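Final Report, Small House Studio
Submitted 4/17/18
Team: Solange Lavoie, Lachlan Faulkner, Harpreet Gauthier

Project: Hovport. A 1,166 sq. ft. house on a narrow sloped lot, one story at the street and two at the back.

What we were asked for

House for two adults and a parent who can't do stairs. Everything the parent needs on the street level. Lot drops 7 ft. front to back. No basement allowed under the front half (old drain line, see site plan). Keep the roof simple.

First layout

Did this one in a week. Long hall down the north side, rooms hung off it like a motel. Worked on paper. Then Harpreet added up the hall and it was 202 sq. ft., way too much for a house this size. You could put a bedroom in there. Review in April said the same thing, less politely.

Second layout

Hall is gone. Kitchen sits in the middle now and you pass along the edge of it to get anywhere. Parent's room at the street end with its own bath, door swings out. Stairs down to the lower level moved to the back wall so they don't eat the kitchen. Lachlan drew the stairs three times. The third one fits but headroom is tight at the bottom landing, still needs checking by someone who knows the code better then we do.

Kitchen and pantry

Pantry is a walk-in, 20 sq. ft., between the kitchen and the parent's bath. We wanted dry goods within reach of the counter and nothing stored above shoulder height. Open shelves, no doors. The pantry wall also hides the plumbing for the bath, so one wet wall for both rooms, saves pipe.

Dry goods and shelving.
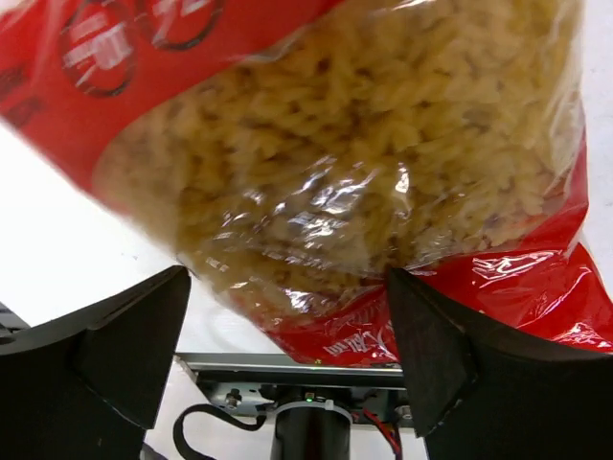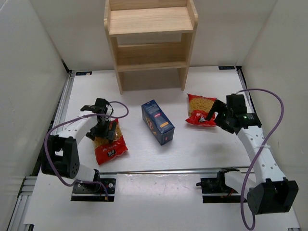
Ghislain Sutherland wrote on our draft that the shared wet wall is the best move in the plan but the pantry is on the wrong side of it: swap pantry and laundry and the parent gets the washer without crossing the kitchen. We tried the swap. Laundry then vents through the street wall, ugly but legal as far as we can tell. Kept both versions in the drawing set, sheets 4A and 4B. Solange likes B.

Roof

Single slope, high side south. Tried a butterfly roof early on, dropped it, drainage over the old line was going to be a mess. Overhang sized off the sun chart, summer sun stays off the big window, winter sun gets in. Model shows this OK for noon. Did not run morning or late afternoon, ran out of time.

Heat and windows

Levine wall section from the course binder, thicker insulation on the north side. North windows cut down to two. Normand MacDonald asked at the review if the lower level would feel like a cave. Fair. Added a window on the stair landing, it helps some, not enough probably.

What didn't get done

Cost estimate is only half there. Have lumber and roofing, no windows, no site work.
No outside ramp drawing. Street door is level with the walk so maybe not needed, but we should of shown it.
Physical model is missing the lower level railing.

Who did what

Solange: plans, site, most of this writing. Lachlan: stairs, sections, roof. Harpreet: areas, model, pantry and bath details. All three on the boards the night before.

Drawing list attached, sheets 1 to 7. Sheet 6 is printed at the wrong scale, use the pdf.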